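Notes for Unit 6: Showing a Robot a Task by Hand and by Remote Control

Revised April 15, 2022

Read these before the lab. They cover the two lectures on demonstration methods and the first half of the lab briefing. The reading list is on the course page and is not repeated in this handout.

6.1 What we mean by a demonstration

A demonstration is a recording of a person doing a task in a form that a robot can use later. At the least it holds the path of the tool over time and whatever the cameras saw along the way. Most recordings also hold the opening of the jaws, and some hold force.

The quality of a demonstration depends on two things: how well the person did the task, and how well the recording matches what the robot's own sensors and joints can do. Students tend to worry about the first and forget the second. A perfect fold made with ten fingers is of little use to an arm with two flat jaws.

6.2 Three ways to record

Kinesthetic teaching. The person takes hold of the arm and moves it through the task while the joints are set to follow. The path is one the robot can reach, by definition. The drawbacks are that the person's hands are in the camera view, the arm is heavy to move for long periods, and moving two arms at once is close to impossible for one person.

Teleoperation. The person stands away from the robot and drives it with a leader arm, a pair of controllers or a joystick. The robot's cameras see only the robot and the objects. The person has to work through a delay, and on most setups feels nothing through the controls. In the February session the Skimberg arms were driven this way, and the usual complaint was that people could not tell when the cloth had been caught.

Hand-held grippers. The person holds a copy of the robot's gripper in each hand and does the task directly on the table. No arm is present. The position of each gripper is tracked and later turned into arm motion. This is fast and it gives back some sense of touch. The price is that nothing stops the person from making a motion the arm cannot follow, so every recording has to be checked against the arm model afterward.

Choose the method by the task. For a slow, single-arm task with tight contact, such as putting a plug in a socket, kinesthetic teaching still works well. For anything involving cloth and two hands, we use hand-held grippers first and teleoperation second.

6.3 The Bidstead set

The numbers below come from the Bidstead set, which you will use in Assignment 3. It holds 1547 recordings from 11 people. Of these, 783 are bag tasks: opening a bag, putting an item in, taking an item out, or moving the bag from one place to another. The rest are towels, boxes and small parts.

The recordings were not cleaned before release. You will find ones where the item is dropped, where the person starts over, and where one tracker loses its position for part of the motion. Do not delete these. Label them, as described in 6.6, and decide later which ones to train on.

6.4 Bags and other soft containers

A soft bag is hard for a robot for a simple reason: its shape changes as you work on it. The opening is only an opening while something holds it open. If one jaw lets go, the edge falls and the next motion has no target.

In practice there are three points to watch.

Where the edge is pinched. A pinch that takes in both layers closes the bag instead of opening it. Go in from above with one jaw inside and one outside, and close slowly enough that the camera gets several clear views before contact.

How far apart the grippers are. Too close and the mouth sags. Too far and the cloth pulls tight and the opening becomes a slit.
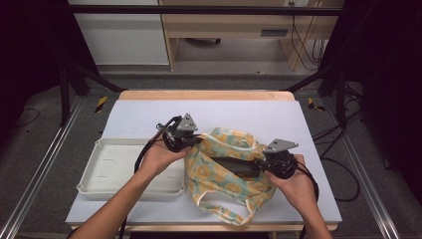
What the handles are doing. A long strap can catch on a wrist, a cable or the item itself. If the strap matters to the task, for instance if the bag is to be lifted by it, then it needs its own step in the task script. If it does not matter, leave it where it falls and vary it between recordings. A set in which the strap always lies to the same side teaches the robot that it always will.

The same goes for the starting position of the bag. Turn it, crumple it, move it nearer and farther. People drift toward neatness after the first few tries — the task script should tell them to reset the bag differently each time.

6.5 Lab procedure

Work in pairs. One person demonstrates and the other runs the Skondis recorder. Swap after 42 recordings.

Before each recording, open and close both grippers fully once. The recorder uses this to set the jaw range. Hold both grippers still until the tone, then begin. Keep your face out of the head camera's view and keep cables clear of the work area. At the end, hold still again until the second tone.

Move at a steady pace, somewhat slower than you would with bare hands. Do not pause in mid-air to think. If you lose track of what you are doing, finish the motion in any reasonable way and label the recording afterward.

6.6 Labels

Each recording gets one of four labels: complete, complete with recovery, failed, or tracking lost. "Complete with recovery" means that something slipped and the person fixed it within the same recording. These are often the most useful ones — they show the robot how to get back from a bad state.

Add a short note for anything that is not plain "complete". One line is enough. Write what happened to the object, and leave out what you meant to do.

6.7 For next time

Read the Ó Néill chapter on retargeting, sections 2 and 4. Bring your labeled files and one recording that you and your partner labeled differently.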